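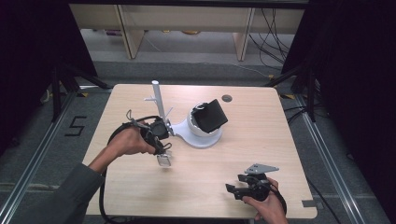

Lirnari: cleaning up hand-held gripper demos before a policy ever sees them

Project report, robotics software lab
Kanako Tsuchiya, Marek Šindelář, Raphaël Lefèvre
Supervisor: Bořivoj Kopecký

1. What we set out to do

Our first idea was to train a two-handed policy for hanging a mug. We spent two weeks on it and got a policy that drifted politely toward the mug tree and then hovered there. When we finally opened the recordings one by one, we found the reason in the data: long pauses, left and right gripper streams that slid apart in time, and episodes where the tracker had lost one hand completely. So we changed the project! Lirnari is the tool we wrote to find those problems, and it ended up being a lot more fun than the thing we had planned.

2. Data

We recorded 507 episodes with a gripper in each hand and a camera at head height. Each episode has two gripper poses, two jaw widths and the head video. We kept the raw files untouched and let the tool write its decisions to a separate index, so any of us could change a threshold and rerun without fear.

3. How it works

Time alignment comes first. The two grippers have their own clocks, and we start every episode with a double squeeze of both hands. Lirnari looks for the two dips in each jaw width signal and shifts the right stream until they line up. Marek's first version used plain cross-correlation over the whole episode, which was happy to match a squeeze with a grasp thirty seconds later. Limiting the search to the first 4 seconds fixed that.

Next is the tracking check. We compute speed and turning rate from the poses and flag any jump no human wrist could make. A short gap gets filled in by interpolation (spherical for the rotations – we learned that one the hard way). A gap longer than 120 milliseconds sends the episode to a person.

The last stage cuts out idle time. Raphaël wanted to drop every frame where both hands were still, but holding one gripper steady while the other works is a real part of the task, and so is a brief stop before contact. We now trim only at the beginning and the end, and leave the middle alone.

Review happens in Wutix, the small viewer Kanako built on top of the index. It plots both hands over the video and lets you accept, reject or move a cut with three keys. She added the keys one evening and our reviewing got so much faster that we went back and redid the early batches.

4. Results

The tool raised 2335 flags over the full set. Most were tiny tracking gaps that it could repair alone. The nicest surprise was in the alignment plots: the offset between the hands grew slowly over a session, so what we had been calling random noise was clock drift. You can see it as a clean slope once the episodes are sorted by start time. We were very excited about that slope.

We retrained the same policy on the cleaned set with no other changes. The hovering near the tree was mostly gone and the approach looked smoother to all of us. Grasping the handle is still unreliable, and we don't think better timing will solve it.

5. Problems and open ends

The squeeze detector fails if the person squeezes too gently, and our code then picks the next best dip without complaining. It should raise a flag. The thresholds were tuned on our own hands, so someone who moves faster will probably get flagged too often. Vratislav Malý lent us his pose filtering code, and we still need to write tests for the parts we changed. Raphaël is working on a drift model that fits one line per session, with the first version due in December.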